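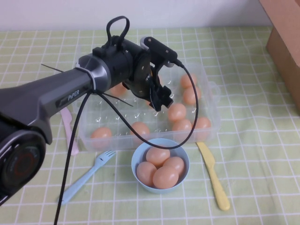 Mantel de cuadros verdes y blancos, con una bandeja sobre la mesa.

La Fundación Risora ha dedicado el número de abril de su boletín a los mercados municipales y a las personas que los sostienen. Con este motivo, la institución conversó con Zdislava Hájek, directora desde hace tres años del Mercado de Jestville, un edificio de hierro y ladrillo que en su mejor época llegó a alojar 90 puestos y que ha reabierto sus puertas tras una larga rehabilitación.

La entrevista se celebró a primera hora de la mañana en la oficina de la dirección, situada en la galería superior. Hájek, economista de formación, trabajó antes en la administración de la lonja de Grurton, y de aquella etapa conserva la costumbre de recorrer las naves antes de que entre el público. «Un mercado se entiende a las seis, cuando se descarga. A las once ya está todo colocado y se ven solamente los mostradores», afirma.

La rehabilitación, proyectada por el estudio Krajčí, obligó a trasladar a los vendedores a una carpa provisional en la explanada de la estación. La directora no oculta que el periodo fue difícil. «Hubo comerciantes que perdieron a la mitad de su clientela en un invierno. La ayuda municipal llegó, pero llegó tarde, y así lo hicimos constar por escrito», recuerda. Algunos titulares optaron por jubilarse durante las obras, y sus licencias salieron a concurso antes de la reapertura.

El pliego de aquel concurso fue objeto de un debate considerable. La dirección defendió que se reservara una parte de los puestos a productores de la comarca, con un canon reducido durante los primeros ejercicios. Eduard Paulík, representante de los vendedores históricos, se opuso inicialmente a la medida por considerarla desigual. «Don Eduard tenía razón en un punto - no se podía pedir a quien llevaba toda la vida pagando la tarifa completa que financiara la entrada de otros», reconoce Hájek. El acuerdo final repartió el coste con cargo al presupuesto general del mercado.

Entre los nuevos adjudicatarios figuran una quesería, dos hornos de pan y varias explotaciones avícolas. La venta de huevos, que había quedado reducida a un rincón de las carnicerías, vuelve a tener mostrador propio. «Es un producto modesto, con un margen pequeño, pero trae gente al edificio todas las semanas. Quien viene a por huevos se lleva también la verdura», explica la directora.

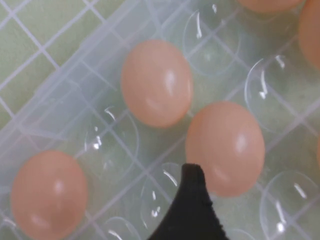 Huevos morenos en una bandeja de plástico transparente.

Preguntada por los envases, Hájek admite que es una de las cuestiones pendientes. La ordenanza del mercado recomienda reducir el plástico, aunque no lo prohíbe, y los vendedores utilizan soluciones muy distintas. La dirección prepara un sistema de devolución con depósito que deberá aprobar la junta de titulares. «No queremos imponer un modelo que después no se cumpla. En Grurton lo vi: la norma era excelente y los contenedores estaban vacíos», señala.

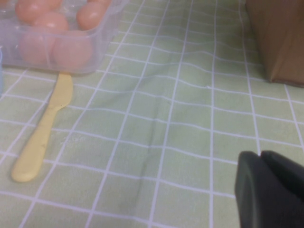
Seis huevos en su envase, sobre un mantel verde claro de cuadrícula blanca.

La afluencia es otro de los asuntos que ocupan a la entidad. El sábado dejó de ser el día más fuerte durante el traslado y no ha recuperado todavía esa posición. Para atraer a quienes trabajan en horario comercial, el mercado abre ahora dos tardes por semana, una decisión que Hájek califica de «prudente y revisable». Se ha renovado asimismo el aula de cocina, donde Dexter Gallagher imparte un curso de cocina de temporada al que se han inscrito 320 vecinos desde la reapertura.

La directora presta especial atención al archivo. Durante las obras aparecieron, en un altillo de la nave norte, los libros de cuentas y las licencias de los antiguos puestos. La archivera Zdeňka Rusnák ha catalogado hasta la fecha 933 documentos, entre ellos las actas de la primera junta. «Hay reclamaciones por el precio del hielo, por las goteras, por un perro. Las goteras seguían estando cuando llegué yo», comenta Hájek.

En cuanto al futuro, la dirección tiene previsto renovar las cámaras frigoríficas del sótano y abrir al público el acceso de la calle posterior, hoy reservado a la carga. Los estudios técnicos se encuentran en fase de contratación.

La memoria de actividades del mercado puede consultarse en la oficina de la galería superior, en horario de mañana.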